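# Visit Report: Milura Software Group, Manipulation and Planning Section

Prepared by Stella Athumani for the technical staff of Jaron. Visit date: 5/1/22. 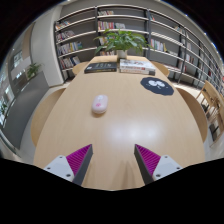

What does a manipulation policy receive as input at Milura?

The policy receives a short history of camera frames, the relative position of the gripper over that same history, and the current opening width of the fingers. Joint angles are left out on purpose, so that one trained policy can be run on arms of different makes.

## Purpose of the visit

Jaron has used a fixed, waypoint-based control program for its bench arms for several years. The program is reliable where parts arrive in known positions and performs poorly elsewhere. Our delegation, consisting of Gert Dlamini, Erick Nyamweya and the undersigned, was asked to review how Milura builds its control software and to report on which parts of it could be adopted. We were received by Mwende Rotich, head of the section, and by Rok Vukčević, who maintains the planning code.

## Recording and pose recovery

The morning session covered the path from a hand-held recording to a usable training file. The wide-angle view from a hand-held gripper takes in a good deal of the room along with the work. On a table like the one shown, the tracking software can draw on the rows of book spines, the chair backs and the edges of the shelves as well as on the mouse and the mat. Ms. Rotich explained that the tracker needs fixed detail at several distances, and that plain walls and glare on a glossy tabletop are the two conditions her team checks for first.

Pose recovery is carried out in two passes. The first builds a map of the room from a slow sweep. The second places each demonstration within that map. A demonstration is rejected when the tracker loses its position for more than 11 consecutive frames. We were shown the log for one batch of 2,490 demonstrations, of which 208 had been rejected at this stage. Rejected files are kept in a separate store and are run again whenever the tracker is updated.

Mr. Nyamweya asked how finger width is measured. It is read from the video: the software finds each finger in the lower part of the view and converts the distance between them to millimeters with a calibration table. The calibration is repeated whenever grip pads are changed.

## Perception

The section does not run a separate object detector in its main pipeline. The image encoder is trained together with the policy, and the team has found this sufficient for tabletop work. A detector is used only in the labeling tool, Temba, where it proposes a start and end point for each grasp. A reviewer then accepts or moves the proposed points.

Temba was the item that most interested our group. It displays the video, the recovered hand path and the finger width on one time line. A reviewer can step through a grasp, mark a fault and send the file back without leaving the screen. Mr. Dlamini was permitted to review several files himself and reported that he needed little instruction. He noted that the keyboard shortcuts cannot be changed and that the program has no undo for a deleted mark. Both points were already on the section's list.

## Planning and control

Mr. Vukčević led the afternoon session. The policy produces a short sequence of gripper poses, and a planner turns these into joint motion. The planner checks joint limits, speed and contact with the table. If a pose cannot be reached, it stops the arm and writes the reason to the log. It does not attempt to find a substitute pose.

Timing received close attention. Camera delay, network delay and arm response are each measured, and the poses at the start of a sequence that are already out of date are dropped before the rest are sent. Mr. Vukčević stated that an earlier version of the software ignored this step and that the arm moved in visible jerks. He played back the joint records from both versions, and the difference was plain in the velocity plots.

The interface between policy and planner is defined in a single file of six message types. We consider this the part best suited to our own use. Our waypoint program could be placed behind the same interface with modest changes, and our operators would keep the screens they know.

## Matters left open

Milura could not yet give us license terms for Temba. The planner is covered by an agreement with Clustorska, and a copy of that agreement has been requested. We also did not see the force-limit code, which was being rewritten at the time of the visit.

## Recommendations

1. Adopt the six message types as a trial on one bench arm.
2. Measure camera and network delay on all bench arms before any new policy is tested.
3. Assign Mr. Nyamweya to prepare a rejection log in the form used by Milura.
4. Defer any decision on Temba until license terms are received.

Ms. Rotich has offered a return visit in July, when the force-limit code is expected to be ready for review. Requests to attend should be sent to Mr. Dlamini.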